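Dishwashing by hand

Dishwashing by hand, also called hand washing of dishes or washing up, is the cleaning of plates, bowls, cups, cooking vessels and eating utensils without a dishwashing machine. It usually combines water, a detergent and a scrubbing tool, and is followed by rinsing and drying. The work is most often done at a sink, but it may also be done at a table with one or more basins where no sink is available.

Contents
1 Equipment
2 Methods
3 Order of washing
4 Care of glazed and painted ware
5 Drying and storage
6 See also

Equipment

The basic equipment consists of a vessel to hold water, a cleaning agent and a tool for applying friction. Basins are made in metal, enamelware and plastic. Shallow basins suit plates and saucers, while deep basins are preferred for pots and for soaking. A tray may be placed beside the basin to hold soapy tools or to catch drips.

Glazed dishes are among the items most often washed by hand, especially those with a painted pattern. White dishes with green plant-like decoration are found in many household sets.

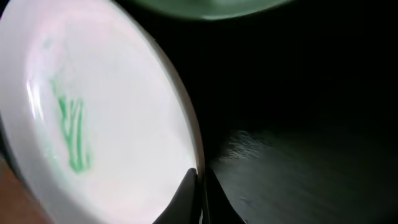
A white glazed dish with green decoration.

The two-layer sponge is a common tool in household use. One side is a soft foam, used with detergent on ordinary soil. The other is a coarser scouring layer, used on food that has dried or baked onto a surface. Brushes, cloths and metal scourers are also used. A brush keeps the hands out of the water and reaches into narrow vessels, but it gives less contact with a flat plate than a sponge does.

Methods

Two general methods are recognized. In the basin method, dishes are washed in a fixed quantity of water containing detergent and then rinsed in a second basin or under a tap. In the running-water method, detergent is applied directly to the sponge and each item is rinsed under the tap as it is cleaned. The basin method normally uses less water, though the water must be changed when it becomes greasy or cloudy.

A third method is used where water is limited or where only a few dishes are to be cleaned. The sponge is wetted and worked against a flat surface or tray until it foams, and the dishes are then wiped one at a time over a shallow basin.

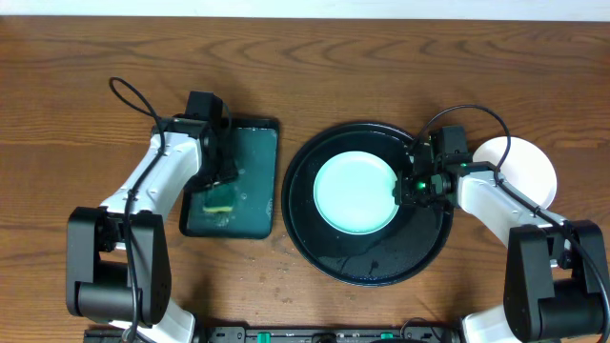

The amount of detergent needed depends on the hardness of the water and the amount of fat on the dishes. Hard water reduces the foam produced by soap and may leave a dull film on dark or glossy surfaces. Foam alone is a poor measure of cleaning strength, as many modern detergents remain effective after most of the bubbles have gone.

In the Istau district, a small amount of wood ash was formerly added to the first wash water for heavily greased pots. The practice declined once packaged detergents came into general sale. In Hestbridge, the household manual Skaltetti devoted 11 pages to washing up and recommended two basins of equal size, one for washing and one for rinsing.

Order of washing

Items are customarily washed from the least soiled to the most soiled. Glasses come first, followed by flatware, plates and bowls, serving dishes, and finally pots and pans. This order keeps the water clean for longer. Sharp knives are washed separately and are not left under foam.

Plates are generally scraped before washing. Food containing starch or egg is loosened with cool water, while fat is removed more easily with warm water. Baked-on residue may be soaked before scouring.

Care of glazed and painted ware

The glaze on ceramic dishes forms a smooth, glass-like surface that resists staining and is easily wiped clean. Decoration applied beneath the glaze is protected by it and tolerates regular washing. Decoration applied over the glaze is more easily worn, and the soft side of the sponge is advised. Gilded rims should not be scoured.

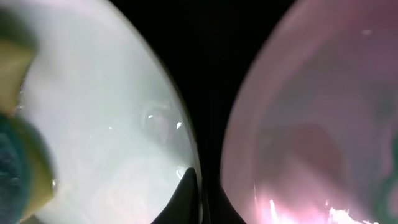 Fine scratches and gray marks on light glazes are often traces of metal left by flatware. They may be reduced with a mild paste cleaner. Chips at the rim expose the clay body, which can absorb water and hold soil. Cracked pieces are usually withdrawn from use at the table.

Drying and storage

Dishes may be dried in the air on a rack or by hand with a cloth. Air drying requires that pieces stand apart from one another so that water can drain. Cloths should be clean and changed when damp. Sponges are rinsed, squeezed out and left where air can reach both sides.

See also

Dish rack
Kitchen sponge
Rozīte (tableware pattern)
Scouring pad

This page was last edited on 2024-09-01.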